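Fotini Rallis on glaze fit and why sound pots fail

Fotini Rallis has been testing glazes for small potteries since she left the tile works at Gamlow. Her workshop in Skonau has two kilns, a bench saw and a wall of labeled test bars. Most of the work that comes to her is crazing, the network of fine cracks that opens in a glaze after firing, sometimes months after.

"People bring me a cracked glaze and ask for a better glaze," she says. "I ask them for the clay. Crazing is a mismatch between two materials, and you can't measure a mismatch with one of them missing."

The mechanism is simple enough. Clay and glaze both shrink as the kiln cools. If the glaze shrinks more than the body under it, it ends up in tension, and glass is weak in tension. If it shrinks slightly less, it ends up compressed, and the finished piece is stronger than the bare clay would be. Too much compression brings a different fault, shivering, in which slivers of glaze lift off rims and handle edges.

"Shivering worries me more," Rallis says. "A crazed bowl is a nuisance. A shivered rim puts glass in somebody's breakfast."

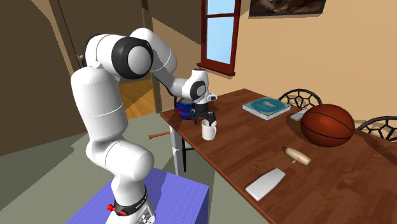
Her standard procedure begins with 3 test pieces per glaze, all thrown from the same bag of clay and fired on the same shelf. Each one goes into a domestic oven at 115 degrees Celsius for an hour and then straight into ice water. Pieces that survive are dried overnight, and the test is repeated at higher settings, ending at 230. Ink is brushed over the surface after every plunge and wiped off. Any crack holds a dark line.

She distrusts a single pass. "One good result tells you the pot got through one bath. I want the whole set through the top setting, and then I leave them on a shelf until the next season and ink them again."

The delay is for moisture expansion. A body that was not fired to maturity takes up water over time and swells, and the swelling stretches a glaze that looked fine out of the kiln. Rallis keeps an absorption figure for every clay she tests and will not sign off on a glaze without it. Houshang Kordestani, who fires stoneware on the other side of Skonau, lost most of a winter's output this way. His cones were dropping properly, but the bottom shelf ran cool.

"He had adjusted the recipe four times," she says. "The recipe was fine. He needed a longer soak and more space under the first shelf."

When the glaze is at fault, the usual correction is to add silica, or to replace part of the sodium and potassium with an oxide that expands less, such as magnesium or boron. She makes one change per batch and writes the batch number on the foot in iron wash — pencil burns off. Glaze software gets a qualified welcome. The calculated expansion is useful for ranking two similar recipes, she says, and of little use for predicting how either will sit on a given clay.

Asked about thickness, she takes down a cut section and a loupe. A thick coat crazes sooner than a thin one of the same glaze, and potters who dip by feel can see both results in one kiln load. She has her customers weigh out the water and check the slurry with a hydrometer before each session.

Rallis is now working through a set of low-fire earthenware glazes, which she describes as slow going. The first bars come out of the kiln on Wednesday.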